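Giltthorpe Brings Back Irnina for a Second Season, Rubber Monsters and All

January 2024
By Catríona Brophy, Giltthorpe Press Office

14 shares | 2 comments

Giltthorpe is pleased to announce that Irnina, its weekly series about a team of costumed heroes who could save everybody a lot of trouble by talking to each other, will return for a second season. The new run has 14 episodes. The monsters are larger, the budget is not, and the studio would like it known that the quarry has been booked again.

Season one ended with the villain Rafferty falling into the sea from a considerable height while shouting that this was not over. Viewers with any experience of the genre will be unsurprised to learn that he was right. He returns in the opening episode with a new cape and a grudge, and by the second he has taken over the city's water department, a job nobody else had applied for.

Standing against him are the five heroes of the first season and one more, the silver-suited Istholm, who arrives late, refuses to join the team, and spends four episodes watching from rooftops with folded arms. Giltthorpe can confirm that Istholm will eventually join the team. This is not considered a spoiler by anyone who has seen a television show.

"We read every letter that came in after the finale," said Catríona Brophy, head writer of the series and, owing to a small staff, author of this release. "A lot of people wanted deeper character work. A lot more wanted the giant crab back. We've tried to be fair to both groups, and there's an episode where the crab has a difficult conversation with its father."

Fights will again be done with performers in suits and model buildings on a tabletop. The workshop has built 200 miniature houses for the season, most of which will be stepped on. One of them, a bakery with working lights, survived the whole shoot and now sits on a shelf in the production office, where staff have grown protective of it.

The transformation sequence has been shortened following feedback from parents, who pointed out that it ran longer than the cereal commercial. The full version will still play in the first and last episodes. The theme song is back in the same key, despite a formal request from the singer.

Giltthorpe also thanks the 3,959 viewers who signed the petition to keep Irnina on the air, and the one who signed it and then wrote underneath that the yellow hero's helmet looks like a lemon. The helmet has been redesigned. It now looks like a slightly different lemon.

New episodes will go up weekly on the Giltthorpe site, with subtitles from the first day. Season one remains available there in full, including the clip show, which the studio stands by.

Press screeners can be requested from the Giltthorpe press office. Please mention your outlet, and please stop asking whether the crab is available for interviews.

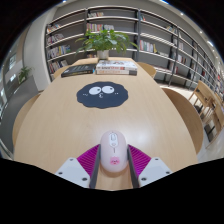
A pale pink computer mouse with a lips design.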